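Adding Equipment to the Simdale Shared Register

Last reviewed Jun 17, 2025

This page explains how departments add an item to the shared equipment register, how to correct an existing record, and how to remove an item that has left the site. It applies to all staff who hold the role of record keeper. Staff who only wish to borrow equipment should consult the lending page.

Before you begin

You will need a Weltano account with editing rights. Accounts with viewing rights can open a record but do not display the Save button. Requests for editing rights are made by the head of department on Form 41 and are handled by the Equipment Records Office.

Have the item in front of you while you complete the record. Records written from memory or from a purchase order tend to carry the wrong model number, and the error is seldom found until the item is sent for repair. You will also need:

The purchase order number or, for a gift, the letter of transfer
The serial number, copied from the item itself
A blank asset label from the current roll
A measuring tape, if the item will be kept in Zosex Store

Items to be included

An item must be registered if it is expected to last longer than a year and may be used by more than one person. Furniture that is fixed to a wall or floor is recorded by Estates and should not be entered. Consumable goods such as paper, batteries and cleaning supplies are excluded. A set that is always used together, such as a microscope and its case, receives a single record. If the parts may be lent separately, each part receives its own.

Checking for an existing record

Sign in to Weltano and select Register, then Find. Search by serial number first. If no result is returned, search again by the maker's name and look through the list for items held by your department. Some older records were entered without serial numbers, and a second record for the same item will cause both to be locked at the next audit.

If a record is found, open it and select Amend. Do not create a new entry.

Creating the record

Select Register, then New Item. Choose your department from the menu. The system will assign a record number, which should be copied by hand onto the asset label before you continue.

In the Name field, enter a plain noun followed by any words needed to tell the item apart from others of the same type. "Projector, portable" is acceptable. "John's new projector" is not. The field accepts up to 40 characters, including spaces, and anything beyond that limit is removed without warning when the record is saved.

In the Description field, write two or three short sentences. State the color, the main material if it is known, and any feature that would help a colleague recognize the item on a shelf. Avoid opinions about quality and avoid sales language taken from the packaging. If the material is not known, leave it out.

Enter the serial number exactly as it appears, with capital letters, hyphens and leading zeros. Where the maker has not supplied a serial number, enter NONE. The field should not be left blank.

Adding a photograph

Each record may hold one main photograph and several detail photographs. The main photograph should allow a reader to tell the item from its neighbors. Detail photographs are used for moving parts, surfaces that wear, and any printed mark that is hard to put into words. Flash should be turned off for glossy surfaces.
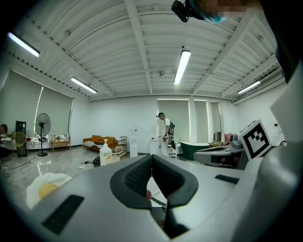
Textured inner faces of the two black fingers, with a patterned tag on the gray housing.

Captions in the register are limited to one line. Name the part and its color, and leave the condition of the item to the Condition field. Photographs that show a person's face, a password or a student's work are rejected by the Records Office and the record is returned to the department.

Files must be in JPEG or PNG format. To attach a file, select Photographs, then Add, and wait for the green mark before moving to another tab. If the mark does not appear, the file has not been stored and must be added again.

Recording location and condition

The Location field takes a building and a room, in that order. Items kept in Işık Hall must also have a cabinet letter. Items in Zosex Store must have a bay number and an overall height, width and depth in inches, as shelf space there is assigned by size. If an item moves between rooms during the year, enter the room in which it is kept overnight.

For Condition, choose New, Good, Worn or Out of Service. An item marked Worn can still be lent. An item marked Out of Service is hidden from the lending page on the following morning, and any bookings already made are canceled by the system. Please inform the borrowers yourself, as Weltano does not send a message.

Attaching the asset label

Clean the surface with a dry cloth and let the label rest for a minute after pressing it down. Place it on a flat area away from vents, hinges and handles. Labels must not cover the serial number or a safety notice. For items too small to carry a label, attach it to the case and enter "label on case" in the Notes field.

Saving and review

Select Save, then Submit for Review. A saved record that has not been submitted remains a draft and is visible only to you. Drafts are deleted at the end of October each year.

The Records Office will approve the record or return it with a comment. Returned records appear under My Tasks. Make the change requested and submit again; a new record number is not needed.

Removing an item

Open the record, select Amend, then Withdraw. Choose a reason from the menu and attach the disposal note. Records are never deleted in full, and a withdrawn item can still be found by its number. Peel off the asset label if the item is to be sold or given away.

Computers and other items that store data require a signed erasure form before they can be withdrawn.

Common problems

"Serial number in use." Another department may hold a record for the same item. Contact the Records Office and leave your entry as a draft.

"Room not recognized." Check that the building name is chosen from the menu and not typed.

The Save button is gray. A required field is empty, most often Condition or Location.

Contact

Equipment Records Office, Room 418, Işık Hall. Questions about this page may be addressed to Pádraig Ó Gríofa, Register Manager. Printed copies of Form 41 are kept at the front desk.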